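Leave the middle of the table alone

By Frauke Rothe
12/6/25

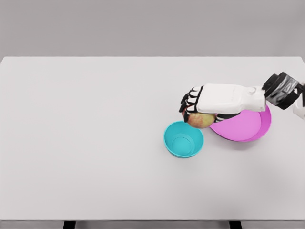 A plain white tabletop with most of its left half clear.

I have worked in shared offices for most of my adult life, and in that time I have seen a good deal of money spent on making them nicer to be in. Chairs have improved. Lighting has improved a lot. The coffee is better than it was. What has got worse, in almost every place I know, is the amount of bare table a person can put a sheet of paper on.

My argument is a small one. A shared table should have nothing living on it. No plant, no tray of pens, no charging block bolted through the middle, no little sign about the wifi. If a thing is needed for the job in hand, someone can bring it over and take it away again afterwards.

I came to this view in Motstead, where our office moved two years ago into the upper floor of an old seed merchant's. The room is long and the tables were bought to fit it. For the first month they stood bare, as the fittings budget had run out, and people used them for everything. Maps were unrolled. Someone laid out a whole annual report, page by page, and walked up and down it with a pencil. Two people who had been arguing by email for weeks over a floor plan put it down flat and settled it before lunch.

Then the money came through. Each table got a raised strip along its centre with sockets in it, a felt divider clipped to the strip, and a shelf above for what the catalogue called personal items. The tables were as long as before, but they were now narrow counters placed back to back. Nothing wider than a laptop and a notebook would lie flat. The maps went back in their tubes and, as far as I know, stayed there.

Uwe Hellwig, who ordered the strips, thinks I am being unfair. His point is that people asked for sockets, and they did. When he sent round a form, 30 of the 40 people in the office ticked the box for power at the table. I ticked it too. But the form had no box for empty space, and I doubt many of us would have thought to write it in. People ask for things. They seldom ask for room, even when room is what they use most.

There is a cost side to this as well. The strips, dividers and shelves came to more than the tables did. Baumgart, the firm that supplied them, also sells the cleaning contract, and the cleaners now take longer because every table has corners, grooves and felt. A flat top can be wiped in one pass.

The usual answer is that an empty table looks unfriendly. I have heard this from several people who design offices, and I take it seriously, as they have to sell rooms to clients who first see them with no one in. A bare table in an empty room does look a little cold. Put a bowl of lemons on it and it looks like somebody cares. But the client is going to work there with people in it, and by the second week the lemons will be on a windowsill or in the bin.

A better objection comes from Dirk Tiedemann, who teaches evening classes in bookbinding and has done so in four different buildings. He says that if you leave a table empty, it will not stay empty. It fills with post, then coats, then the box that nobody has claimed. His own answer is to put a few fixed things on each table so that it is plainly a place for work. A cutting mat, a weight, a jar of brushes. He finds that people respect a table that already has a purpose.

I think he is right about the post and the coats. Where I differ is on the cure. His classes all do the same thing, so the cutting mat is always wanted. An office table has to serve a budget meeting at ten and a pile of samples at two. Whatever you fix to it will be in the way for one of them. The better cure for coats is hooks, and plenty of them, near the door where people come in. The cure for post is a shelf with names on it. We put in 15 hooks last winter and the chairs were clear of coats within days.

I should say something about home as well, because most people have more say over their own kitchen than over an office. I grew up in a house where the table was cleared after every meal as a matter of course. My father did his accounts on it, my brother built things on it, and bread was made on it at weekends. We had less space than I have now and did more with it. My own table spent years with a fruit bowl, a lamp, a runner and a stack of magazines on it, and I ate at one end like a lodger. I moved the lot one evening in June to cut out a pair of curtains and have not put it back, apart from the lamp, which I missed.

None of this calls for a white room and a single chair. I like clutter on walls and shelves, and I would be sorry to lose the noticeboard by our stairs, which has had the same lost glove pinned to it since we moved in. Walls and shelves are for keeping things. A table is for using things, and it can only do that if there is somewhere to put them down.

We are due new tables at Motstead next year. I have asked for sockets in the floor and for tops with no holes in them. Uwe has asked for a quote on both.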